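Prevora Gallery – Cups Week

Quick dump of where the grasp software is at. Uyên Từ did the perception side, Giang Cù the planner and the replay tool. Captions are mine, written fast, fix later.
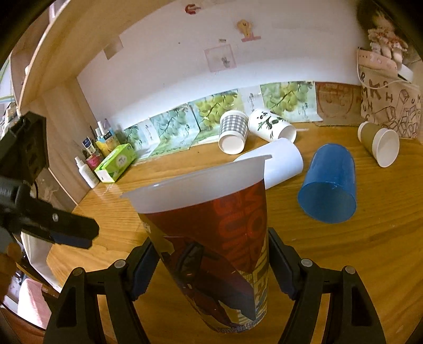
1. Upright hold, tall cup
Frosted cup, red and maroon sleeve, a finger on each side. Other cups lying on their sides behind it, which is the mess we want. Segmentation has to give back one mask for the held cup, sleeve and frosted plastic together. Old build gave two: sleeve as one object, bare plastic as another.

2. Why the sleeve matters
Big orange-red lettering = tons of features. Frosted plastic = almost none. Tracker hangs on to the print and guesses the rest. Fine as long as the print faces us. Turn the cup to a plain side and the pose starts to slide. Uyên's fix: fit the flared rim first, use the print only to settle rotation about the long axis.

3. Cups on their sides
Harder than they look. Open mouth toward the camera reads as a white disk, and the first detector called every white disk a plate. Retrained on 886 labeled frames, mostly paper cups in bad poses. Much better now. The panda one still comes back as two objects on some runs – ticket is open, don't file another.

4. Occlusion
White paper cup partly hidden behind the rim of the held one. Planner used to treat the hidden part as free space and would happily route a finger through it. Giang added a "not seen yet" state to the map. Cells stay unknown untill a second view clears them. Slower but no more clipping in replay.

5. The straw
Thin, white, next to the panda cup. Depth filter drops it as noise. We tried a smaller filter window and got noise everywhere, so we put the window back. Straw is on the ignore list for now. Not proud of it.

6. Background clutter
Bottles, a green tissue box, plush doll, grape paintings along the back. None of it is a target. Workspace crop handles most of this, and the crop now comes from the fitted desk plane, so no more typing box corners by hand. If the plane fit fails the node stops and says so. Before it just carried on with the last good one, which cost us a whole Thursday.

7. Planner, Cistis branch
Plans in 2 stages: pick a cup, then pick an approach. Caps at 2000 samples per approach and then gives up and moves to the next cup. Upright cups get a side approach. Cups lying down get a top approach across the body, away from the mouth, otherwise a finger can end up inside. Giang wants the cap to be a launch parameter, currently hard coded, sorry.

8. Finger width control
Paper cups crush, plastic ones less so. Controller closes untill contact, then holds width and does not keep pushing. Contact comes from the fingers stalling, no force sensor. The stall threshold is per material class so a wrong label upstream means a squashed cup. Logging both the label and the threshold now, side by side, so you can see who to blame.

9. Replay tool (Plarik)
Scrub through a run, mask overlay on, finger width plotted underneath. Press M to jump to the next mask change. Loads the first 40 seconds right away and streams the rest. Colorblind palette is in, under View. Export still drops the last frame – known.

10. Next up
Merge Uyên's rim fitting into main. Run the whole set again on the Hồ machine, it has the newer drivers. Clear cups with no sleeve at all after that, which will probaly break everything in section 2.

Configs are in the Cistis repo under cups/. Ask Giang for access, mornings are best.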